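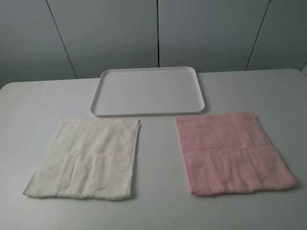
Two folded towels and the white tray.

Thread: How many towels does one household need??

marlow_knits
OK so I am finally cleaning out the linen closet and I have hit a wall. My husband says four bath towels per person is the bare minimum. I grew up in a house where you had one, it hung on your hook, and if it was in the wash you dripped. We are two adults and a kid in a two bedroom in Staltham and the closet door no longer shuts. What do you all do? Please give me real numbers because I need ammunition!

dust_bunny_deb
Two each plus a couple for guests. I did a big purge last August and got us down to 10 bath towels total for a family of four. I haven't missed a single one. The animal shelter took the old ones and was thrilled (call first, ours won't take anything with a fringe).

petrichor77
Ten for four people is not enough if anybody in the house swims. My two are in the pool most mornings and I'd be running the dryer around the clock. I have way more than that and I'm not sorry.

dust_bunny_deb
We have a swimmer too. She hangs hers over the tub and it's fine by the next day.

petrichor77
In your climate maybe. In mine it would be growing something.

marlow_knits
Ha, this is exactly the argument in my kitchen. Petrichor, do you fold or roll? Part of my problem is the stacks fall over every time somebody pulls one from the middle.

rmazza_home
Raffaele Mazza here, I used to post as towelguy on the old board before it got moved over. I ran the linen room at a small hotel for years. Fold in thirds the long way, then in half, then in half again, and put the folded edge facing out. You grab one edge and you get one towel. Rolling looks great in magazines and eats up shelf space if your shelves are deep. If your shelves are shallow, go ahead and roll, I don't care.

Also please stop using fabric softener on towels. It coats the loops and then they just push the water around on you.

hank_in_the_sticks
Softener thing is overblown. I've used it my whole life and my towels dry me fine. My mother used it too. A scratchy towel is a miserable way to start a day.

rmazza_home
Hank, try one wash with half a cup of white vinegar and no softener and then tell me. Don't pour it in together with bleach, obviously.

hank_in_the_sticks
I'll try it on the dog towels.

kjurco
Can I ask about color? I bought a set of pink ones from Mercado and they bled onto everything the first couple of washes. I do whites separately now but it means I'm always waiting to have enough for a load.

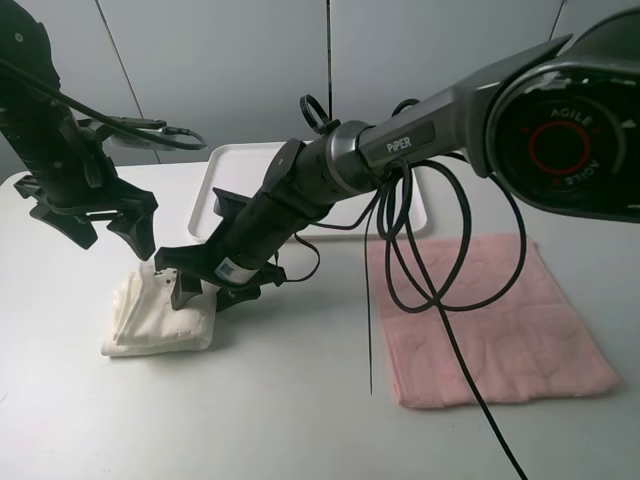
White cloth, folded.

petrichor77
Wash new colored ones by themselves a few times, cold. After that I throw pinks in with the reds and nothing bad has happened. I wouldn't risk them with cream or white though, even after a year.

dust_bunny_deb
This is why I went all white. One load, hot, done. If something gets stained it turns into a rag and I buy a new one that still matches.

petrichor77
All white with kids and a dog, you're a braver woman than me. My face cloths look like I've been changing oil with them (it's mascara).

kjurco
Dark washcloths for makeup! I got navy ones just for that and it saved my marriage lol. Signing off as Kristýna, which you can all spell however you want, everyone does.

marlow_knits
Navy washcloths, writing that down. So is anybody going to talk about sheets or is that a whole other fight? Because I also found five fitted sheets in there and we own two beds.

hank_in_the_sticks
Two sets per bed. One on, one clean. I will die on this hill.

dust_bunny_deb
Agree with Hank for once.

petrichor77
Three if you have a toddler. Ask me about the stomach flu.

rmazza_home
Three. And keep each set inside its own pillowcase so you're not hunting around for the flat one at midnight.

marlow_knits
The pillowcase thing is so smart, doing it tonight. Update on the towels: I got him to agree to three each, and the ratty ones are in a bag by the front door. He has already taken one back out "for the car." There was a brown one in there from before we met, so old the label had worn completely blank.

hank_in_the_sticks
A car towel is legitimate.

marlow_knits
He has two car towels already, Hank!

hank_in_the_sticks
Front seat and back seat. And I did the vinegar, by the way. The dog towels came out pretty good. I'm still using softener on mine.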